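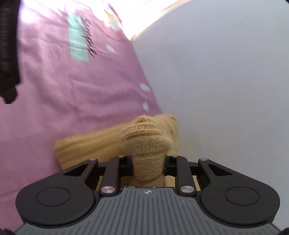
4. Folding and storing the knitwear

Knitted pieces need more care than woven ones, and this section must be read before you put anything in the Grumis storage box. Work on a bed or another wide, soft surface. Start with the part that has ribbing, like the ribbed cuff in mustard-yellow knit against the pink fabric, and check it with your fingers for pulled loops. Ribbing loses its shape first when a garment is hung, so please do not use hangers for any item in the Jastley knit line.

4.1 Before folding

1. Close all buttons and zippers, if the garment has them.
2. Turn out the pockets and shake the garment one time, away from your face.
3. Remove loose fibers with the dry side of the Ternbridge brush. Always brush in the direction of the ribs.
4. Lay the garment flat on the sheet, spread out to its full width. A cable-knit sweater must lie with the cables straight. One sleeve can stay folded over at the side while you smooth the body.

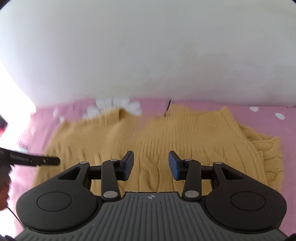

5. Smooth the body with open hands, from the neck to the lower edge. Do not pull the cables sideways - they will open and stay open.

Caution: Take off rings and bracelets before step 5. A loop that is caught can pull a line across the whole front.

Note: If the garment feels damp, stop here and let it dry flat. Damp wool in a closed box can get a smell which is difficult to remove.

4.2 Folding

1. Bring the first sleeve across the back and lay it along the body. Repeat with the second sleeve.
2. Fold the garment lengthwise, so that it makes one long, soft bundle. The raised cables should stay on the outside, and the ribbed neckline should lie flat and not be pressed under.
3. Tuck the sleeve beside the body. It is normal that the edge is a little bunched where it turns under.

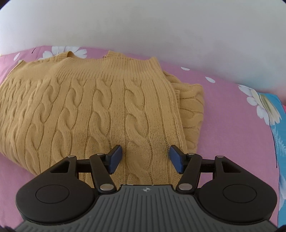 4. Fold the bundle once more, in the middle. For very thick knits, roll it loosely from the lower edge instead.
5. Place the bundle in the box with the fold facing up. Heavy pieces go at the bottom.

Caution: Do not press the lid down by force. If it does not close easily, take one piece out.

4.3 Storage time

Open the box every 40 days and let the contents rest in the air for one hour. Fold each piece again along a different line - a fold that stays in one place becomes a crease. For spare lids ask for part 342, and for the Quách cotton liner ask for part 702.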